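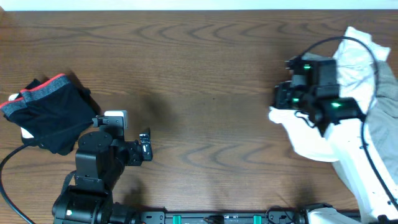

Wooden tabletop, black briefs with a red stripe on the waistband

Brokwood Player Council
Minutes, September meeting
Opened 6:30 p.m. online. Thilini Munshi in the chair. Council members and two people from the Wanurard product team on the call.

1. Last meeting's minutes
Approved with one fix: the slots lobby filter went live in August, and we had it down as July.

2. Free poker league
What a first season! We had 61 players finish all the qualifying rounds, and the final table ran well past midnight with the chat going the whole time. Members loved the late registration window and want it kept. The one real gripe was the blind levels, which jumped too fast after the second break. Wanurard will try a slower structure in the next season and post it in the forum before sign-up opens, so everyone gets a chance to poke at it.

3. Public hand and spin records on Altix
Thilini walked us through the test build and it got a very happy reception. Each result gets a record on the Altix chain, and a player can paste in a game number and check that the seed matches. The test set holds 2,880 results so far. Several of us tried it during the call (great fun, and quicker than expected on a phone). Points raised:
- The "verify" button is too small and sits next to "play again". Move it.
- The help page needs plain words. "Hash" appears before anyone explains it.
- Can old results be added? Wanurard will look into it and made no promise.
Agreed to support a wider test with all league players invited.
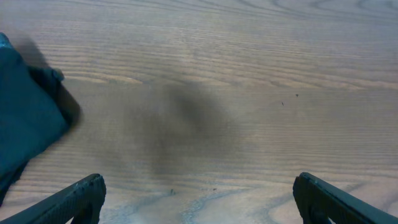
4. Deposit limits and time-outs
Long discussion, and a good one. Right now it takes 4 taps to set a daily limit and the setting hides under account details. Members asked for it on the main menu, where you'd see it every time you log in. Wanurard showed a sketch that does this and also puts the 24-hour time-out on the same screen. Big thumbs up from the whole call. Raising a limit will keep its waiting period, and lowering one will take effect right away.

5. Pirihi bingo rooms
The new Pirihi rooms open next month with 3 themes. We got a peek at the harbor one and the sound design is lovely. Request noted for a mute switch on the caller that leaves the room chat alerts on.

6. Actions
Thilini: rewrite the verify help page and share the draft in the forum.
Wanurard: new blind structure, menu mockup, answer on old results.
All members: try the verify tool on at least one older phone and report what breaks.

7. Other business
A thread for naming the league trophy is open. Please keep the suggestions printable.

Closed 7:50 p.m. Next meeting in October, same link.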